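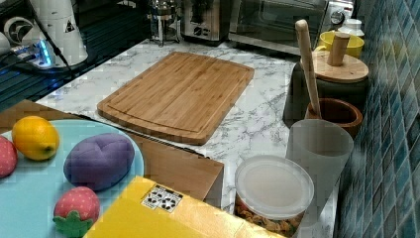

Tuesday, May. Stindton kitchen, worktop side.

Oiled the long cutting board again first thing. That makes 2 coats since it was sanded. The groove still drinks more than the flat, so I went round it a second time with the corner of the rag and left it 60 minutes before wiping off. The short ends felt rough under the thumb. 400 grit, along the grain only, then wiped again. Usman Shaikh thinks we should stop at two coats and see how it wears. Fine by me.

Soft fruit and veg: the strawberries are in better order than I expected. Leaves still firmly stitched. The big purple one has a seam I want to watch, so please don't pick it up by the crease. Surface wash only, cool water, no soaking. Last time the stuffing took 7 days to dry and smelled for longer than that. The lemon just gets a damp cloth.

Blue plate stays with the fruit from now on. It went back to the Plivis cupboard twice last month and I had to go looking for it.

Dry mix: lid on the round tub whenever it isn't being used. Bits got under the kettle on the last session and I was still finding them at the end of the day. Need a new label for the lid, with the filling date.

Worktop: wiped down with the Doritz cleaner, half strength. No change to the grey veining, no dull patches. Theodorakopoulos order not in yet, so no spare board until it is.

To do: ring about the order, stitch the purple seam, more rags.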